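I've been following the Rarel and Mesura deal for longer than I'd like to admit, and this week it hit another bump. Rarel, the diagnostics company out of Driston, wants to buy Mesura and its blood-screening business for $190 million. The state antitrust office now says it needs more time, so the decision slides to December. That's the second extension, and I groaned out loud when the notice landed in my inbox!

The worry is pretty simple. Mesura sells its sample kits to Rarel, but it also sells them to three smaller labs that compete with Rarel. Regulators want to know what happens to those labs once their biggest rival owns their supplier. Rarel has offered them two-year supply contracts at today's prices, and from what I hear the reviewers found that a bit short.

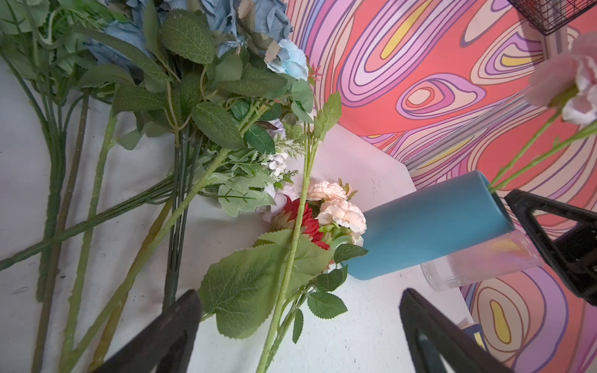
So can Rarel still walk away? Only by paying Mesura a breakup fee of $3 million, unless the state blocks the sale outright.

Over at Haugland, one of the three labs, they'd like the contracts stretched a lot further – and I get it, switching kits means redoing all your validation work (months of it, in some cases). Mesura's 200 employees are stuck waiting too, with hiring frozen until there's an answer.

My guess is Rarel comes back with a longer offer before the new deadline. I'll post again when the filing shows up.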